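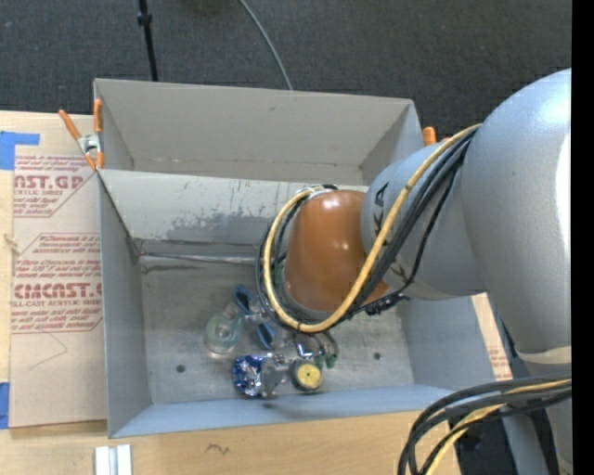 Notes by the course instructor, Drulstead Robotics Lab Sequence
Unit 3: Perception and grasp planning for a cluttered bin
Last edited in June

Okay, so last time we got the arm moving between fixed poses and everybody was happy. Today we make it look at stuff, and things get messier (in a good way, I promise).

The pile in the front compartment is a nice mean one for a vision system. Look at the clear, rounded thing on the left of the pile. A depth sensor that relies on light bouncing back tends to see right through an object like that, so in your point cloud you may get a dent, a hole, or the floor of the bin. Then there's the crinkly metallic blue and white item, which throws highlights all over the place. And the two dark blue loops look like scissor grips, so there's a hole in the middle of each one! If your segmenter fills those in, your planner will happily aim for the middle of a loop and close on air.

What I want you to do first is dull but it matters: crop. Our pipeline, Porkico, takes a box in the robot base frame and throws away every point outside it. Set one box per compartment. Leave the walls out by a small margin, and don't forget that the divider slopes, so a box that fits at the rim won't fit at the floor. I lost a whole afternoon to that one.

Next, run the segmenter and dump the masks. Don't tune anything yet, just look at them. Objects that touch, like the shiny round one and the grey metal fitting on its right, love to come back as a single blob. That's fine for now. Write down which ones merged.

Grasp sampling comes after that. Jolleck gives you 50 candidates per mask by default, and I'd keep it there until your scoring works. Drop any candidate whose approach is tilted more than 40 degrees from straight down. You can loosen this later, but remember how deep the front compartment is and how much hose and cable is wrapped around that last joint. The collision model we hand out has the links only, no cables, so pad the last joint by 3 cm and be generous near the walls.

If no candidate survives, please don't crash! Return an empty list, let the state machine take a fresh capture, and try again with the next mask. Half of the bug reports I get are an index into an empty list.

One more thing about logging. Save the raw cloud, the masks and the chosen grasp together under one run ID. The Sugawara viewer can replay all of it side by side, and when you come to me with a weird miss, that's the first thing I'll open.

For lab: do around 12 attempts, keep every log (misses too), and bring me your worst one. We'll start the next session with those.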